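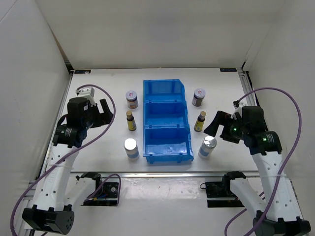

Frequently asked questions: home medicines and first-aid supplies

Who may use the Girneck collection service?
Any household registered with a Drasutard pharmacy may use it. Businesses should contact the Ulex branch, which holds a separate licence.

What may I bring?
We accept tablets, capsules, creams and liquids, whether or not they are past their date. Please leave liquids in their original bottles with the lids closed.
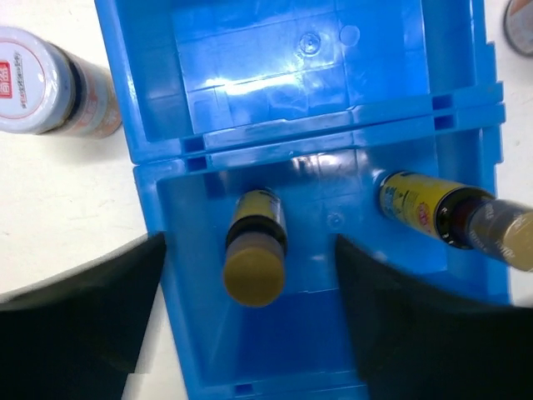 Needles and other sharps are not accepted at the counter. They must be returned in a sealed sharps box, which your surgery can supply.

Do cotton wool and dressings have a use-by date?
Sterile dressings do, and it is printed on the packet. Items that are not sterile may be kept while they remain clean and dry.

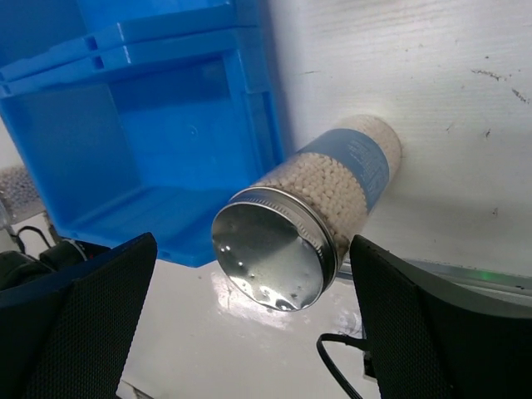
Annelies Wyss writes that her local branch also took back unopened dressings, and asks whether these are given to other patients. They are not. Returned goods are destroyed - even when the seal is unbroken.
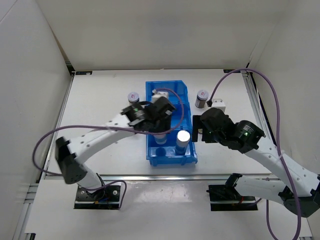
Charges and opening times

Is there a charge?
Household returns of up to 3 bags are free. Larger amounts should be arranged with the Kos branch in advance.

Last updated: 04/07/2022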